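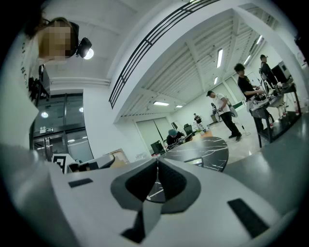 Schwarzer Marmor als Arbeitstisch: Wie pflegt ihr das?

Hallo zusammen! Wir haben in Nendance ein neues Büro bezogen und ich bin komplett verliebt in die Räume. Oben eine Galerie mit schwarzem Metallgeländer, viel Weiß, Glastüren mit dunklen Rahmen, und mittendrin unser schwarzer Marmortisch mit weißen Adern! Leider wird er jetzt für alles genutzt, auch für Sachen, die eigentlich auf einen Schreibtisch gehören. Womit wischt ihr so eine Platte ab, ohne dass sie stumpf wird? Und muss ich sie imprägnieren? Der Händler (Mondport) hat uns nur die Rechnung über 1124 Euro dagelassen, keinen Pflegezettel.

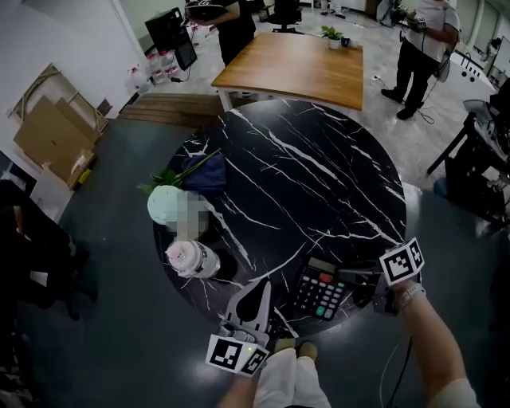

Außerdem sammelt sich ständig Kram darauf an, Taschenrechner, Trinkflasche, Tücher, irgendwas Grünes steht auch immer rum. Der Holztisch dahinter ist viel pflegeleichter, aber alle wollen an den runden. Kann ich verstehen!

3 Antworten

Antwort 1
Glückwunsch, tolles Stück! Lauwarmes Wasser, ein Tropfen pH-neutrale Seife, weiches Tuch, sofort trocken nachreiben. Kein Essig, kein Zitronenreiniger, kein Badreiniger, die Säure ätzt matte Flecken rein, und auf Schwarz siehst du jeden einzelnen. Imprägnieren: Wassertropfen zehn Minuten stehen lassen. Wird der Stein darunter dunkler, ist es Zeit. Bei uns reicht einmal im Jahr, immer im Oktober. Unter Flaschen gehören Untersetzer, Filz unter alles mit harten Kanten.

Antwort 2
Holz ist besser.

Antwort 3
Antwort 1 stimmt, aber frag vorher nach, ob die Platte poliert oder geschliffen ist, geschliffen saugt mehr. Für den Kram nehmen wir ein flaches Tablett von Pleneck, abends kommt alles drauf und weg damit. Macht richtig Spaß, wenn die Adern wieder frei liegen!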